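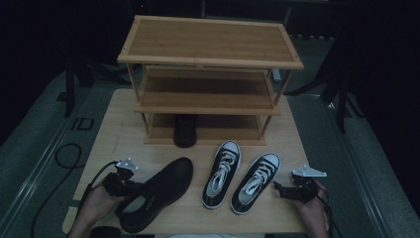 A shoe rack is a piece of household furniture for storing footwear, usually placed near an entrance, in a closet or at the foot of a bed. It consists of two or more shelves held one above another by side frames or legs. Shoe racks are open on most sides, unlike shoe cabinets, which have doors or tilting drawers.

Construction
Common materials are bamboo, solid wood, steel tube and plastic. Bamboo racks are light and are often sold flat, with the shelves and legs joined by screws at home. Shelves may be solid or slatted. Slats let air reach the soles and allow grit to fall through, while a solid top board can also hold keys, mail or a plant. A raised border around the top keeps small items from sliding off.

A three-tier rack is a common size for one or two people. Some makers offer stacking models; the Wirkholm, sold by the furniture firm Bultura, is 63 centimeters wide and can be stacked up to 2 units high. Spacing between shelves of 19 centimeters is enough for sneakers and most low shoes. Boots need a taller gap or a place on the floor.

Arrangement
Shoes are normally stored in pairs, side by side. Placing the toes toward the back leaves the heels within easy reach, and slip-on shoes in particular can be picked up by the heel opening. Canvas sneakers are often put away with the laces loosened – the tongue then lies flat and the shoe is easier to put on. Pairs in daily use tend to go on the middle or top shelf. In Gundis, a housekeeping manual by Woo-jin Wi, heavier shoes are assigned to the lowest tier for stability.

Care
Wood and bamboo shelves are wiped with a damp cloth and dried. Wet shoes are left on a mat or tray first, as standing water can stain the finish. Screws on racks assembled at home may work loose and need tightening from time to time.

See also
Boot tray
Coat rack
Shoe tree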